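Wednesday evening, by your minutes-taker
2 min read

Okay, minutes from the Odudano Street tenants' meeting, typed up from my notes, so forgive the gaps (my pen died during the parking bit and I had to borrow one).

We started at 7:10. Last month's minutes were passed with one fix: the bike room fee is $167 a year, and I had written it as a month. Sorry, everybody!

Laundry room first. Magnusson quoted $1,000 to replace the second dryer. Clasari came in at $534 for a repair, parts included, but they can't get here until June. We went back and forth on this forever and finally voted for the repair. I voted the other way and I'm still a little sore about it.

Parking: the Evum lot will rent us two more spaces. No price yet, so we tabled it. I'm supposed to call them again.

Courtyard: $245 left over from the plant sale. Most people wanted herbs and tomatoes, and the ground floor asked for a bench. We'll get the plants now and look for a secondhand bench.

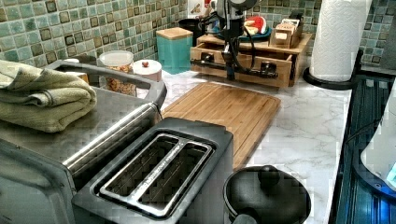

Quiet hours came up last, and I think we were all getting tired by then. They stay at 10 p.m. on weeknights. The 11 p.m. idea for weekends got plenty of nods, but we didn't have enough people left for a vote, so it goes first on the list next time.

Wrapped up at 8:45. To do: sign the Clasari quote, call Evum, ask about the hallway light on three.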